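Print | E-mail

Category: Growing & Harvest

The Slow Jar: Why Curing Makes the Hemp

By Achilleas Sfakianakis
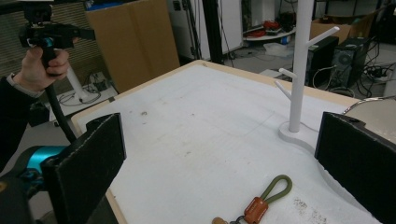
Ask Shuk-fan Tse what she loves most about growing hemp flower and she won't mention the plants at all. She'll talk about jars! At Seltgate, the small farm she runs with Po-yen Wei, drying is only the halfway point, and the cure is where the smell finally comes alive - lemon peel one week, pine the next.

The method is wonderfully low-tech. Once the small stems snap when bent, the buds are trimmed and packed loosely into glass, with a little room left at the top. For the first 14 days Tse opens every lid for 10 minutes, morning and evening. After that, once a week is plenty.

"I rushed my first crop and it smelled like a mowed lawn," she says, laughing. "Now I wait."

Wei keeps a notebook on each batch, and his favorite is a variety they call Flendia, planted in May and still getting better after two months in the dark (I got to smell it, and wow). They put up 340 jars last season, all on shelves in a cool back pantry.

If you open a jar and catch a whiff of ammonia, spread the buds on a screen for a few hours and start again. It's a fix that has saved more than one Seltgate batch.

Tags: hemp, curing, small farms

Print | E-mail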